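Re: [furnetti-list] Prallaler reissue - worth it?

Mutua Sang wrote:
> Has anyone on here got the new pressing of Ukurham yet? Mine's
> a very tired original, side two crackles all the way through.
> Is the remaster any good or just louder? Cheers, Mutua

Mutua, got mine Wednesday, played it twice so far. Quick thoughts before work.

Louder yes, but not horribly. Bass is much clearer on the opener, you can finally hear the organ under the horns. Side two is quiet as anything on my copy. The slow one still fades too early, guess thats how the tape was.
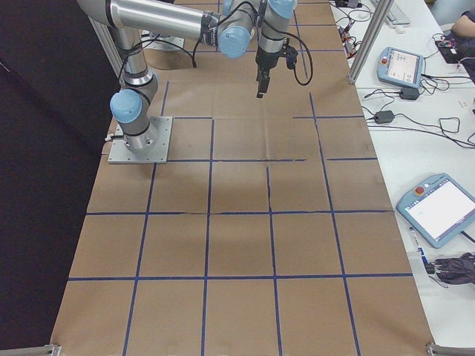 Arm and taped-up table

Sleeve is thinner card than the old one. Notes are new, by Figueroa, who played congas on half of it. Good read, bit rambling. Says the band cut the lot in 37 hours and the label only pressed 1000. No idea if that's right, I'd always heard 2000.

Two extra tracks at the end. One's an instrumental of the single, fine. Other is a live thing, 58 seconds of tuning up and then a realy lovely ballad. Worth having for that alone imo.

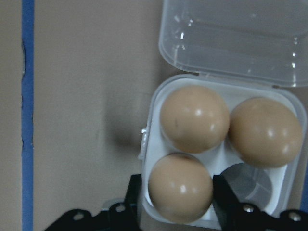 Egg box, lid open, next to the blue tape

Shop had it cheaper than the label's own site, and postage from them is daft. If your original is that crackly I'd go for it. Keep the old sleeve though!

Anyone know if the second Prallaler LP is getting the same treatment? Heard November, then heard nothing.

Got to run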